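# Clurham gallery: teaching an arm with rendered examples

Welcome to the November page! We've been building up a set of examples for the Clurham learner, and this is the bit of the work we most enjoy showing people. It all happens in simulation for now: a rendered desk, a rendered gripper, and one of us driving it by hand until there's a run worth keeping.

The set stands at 1271 kept runs, and 662 of them involve the puzzle cube in one way or another. Yu-na Ma built the desk and most of the objects on it. Hae-won Oh wrote the recorder, which saves what the gripper's own view shows alongside every movement the driver makes. The learner gets both together, and its job is to work out what a person would do next from that view. It's lovely to watch it start to get the idea.

## Close in on the cube

We have a real soft spot for the near views. From a long way back the cube is a little patch of colour, and then you bring the gripper down beside it and it takes over half the picture. The front is well scrambled, with plenty of red in it, and the tip of the black finger is only just poking up from the bottom.

Yu-na gave the stickers rounded corners and thick black gaps, and we love how bold they look at this range. The black finger next to black plastic is a good test too. Behind them there's the small dark grey box with the grille, standing back by the wall, put there so the desk has something on it that the learner should leave well alone.

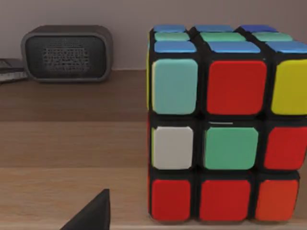 ## How a run gets made

A driver sits down, gets a fresh layout and has one go at it. If it goes badly we keep the recording in a separate folder (Hae-won is very keen on these and wants to use them later for teaching recovery, which sounds brilliant). Good runs are trimmed at both ends, given a short written label and added to the set.

Labels are plain sentences. "Move the finger to the left of the cube" is a typical one. We tried codes at first and kept mixing them up.

Our best stretch so far was a Wednesday when we got through 100 runs between lunch and going home, and kept all but 29. Sore thumbs all round, and well worth it!

## What we look for when sorting

- The cube should be in view for most of the run. Partly out of the picture is fine, and close work nearly always ends up that way.
- Slow, steady driving near the object. Quick moves are all right further off.
- Pauses stay in if the driver was lining something up. Hae-won's notes on telling those from tea breaks are in the Endale folder.
- Mixed lighting. We have far too many bright desks and could do with more dull ones.

## Coming next

Yu-na is halfway through a second room, named Skuvville, with a darker desk and a lot more clutter. The first few layouts look great and the gripper already moves about in there without passing through the furniture. After that we'd like to try the same labels on the Hutchins desk and see how much carries over.

If you'd like a turn at driving, ask either of us for a login. A first session is an hour, and the practice layouts don't count towards the set, so you can knock things over as much as you like.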